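Home > Storage and Tidying > Snacks and small stuff
Asked in February by Kirsty Moffat

How do you keep a snack basket from turning into a pit?

We have one of those wide see-through plastic baskets with the slots in the sides, sits in the spare room with everything else that has no home. Everything in packets goes in there. Crackers, candy, soup mixes, the lot. Packets slide down flat and whatever is at the bottom gets forgotten - found one that was two years out of date last night. Don't want to buy a whole new system, I have maybe 22 dollars to spend and no shelf space. Do dividers work in these or do they just fall over?

2 answers

Touran Mazandarani, 409 replies

Dividers fall over. Tried the Caron ones, the clip-on kind, they want a straight wall and the slotted baskets have rounded corners so the end ones pop out. What works for me is standing the packets up like files, tallest at the back. Shiny packages slip the most so wedge those against something solid. 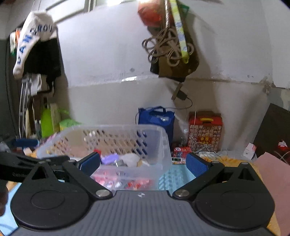 The Pantry & Closets Team

Also the see-through part only helps a bit. Cloudy plastic, you get the color of a packet through the front and thats it, forget reading a label. I put a strip of masking tape on the rim and write the oldest date on it. Takes a minute when the groceries come in.

If packets still slide, cut down a cereal box and drop it in one end. Free. Small things go in that, big stuff in the other end. Swap the box when it gets ratty.

Amirhossein Dehghan, 328 replies

Smaller basket. Seriously. A wide one just invites you to throw things in. We went from one big one to two little ones from Dretum, one salty one sweet, and kept the big one for hats. Under your budget too I think, didnt keep the reciept.

Wouldn't bother with dates, we eat ours too fast.

Comment from Kirsty Moffat: did the cereal box thing, holding so far. Masking tape wont stick to my rim though, any ideas? Its a thick one and kind of slick

Comment from Touran Mazandarani: wipe it with rubbing alcohol first, let it dry, then tape. Or a clothespin with the date on it - clip it through one of the slots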